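From: Amanuel Adugna
To: Skukside buildings list
Subject: Re: Arcade columns, north side

> The 911 survey gives nine bays on the north side of the square
> and the Plomirgate drawings agree. Does anyone know why the
> paving only lines up with seven of them? I measured twice in
> July and the joints drift as you go east.

I think the paving is later than the arcade. The building accounts have a payment of 3,937 for stone from Clamholm, and it comes after the roof was finished. The mason laid out his grid from the west steps and kept to it. The columns were already standing and their spacing is not even, so the joints and the column bases part ways after a few bays.

By "911" I take it you mean sheet 911 in the town plans. Sheet 327 is worth a look too. It shows the square before the east end was closed, with an open passage where the last two bays are now.

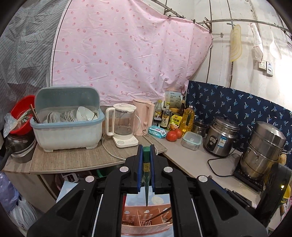
If that sheet is right, bays 8 and 9 were added when the passage was filled in, and the paving was never relaid to meet them. The capitals there are plainer and the arches are a little narrower. Moldovan's article puts both ends in one campaign, but it was written before the plaster came off the back wall, and there is a straight joint in the brick behind bay 7.

Could you send me your July measurements? I only need the distance between column centers, west to east. I have the upper windows but nothing at ground level.
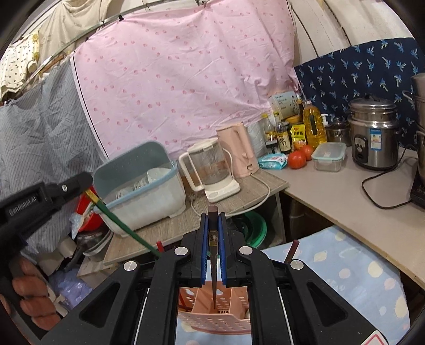 Chopstick-like utensil over the pink basket

I can scan sheet 327 for the list if there is interest. It is nearly three feet wide, so it will come in parts.

Amanuel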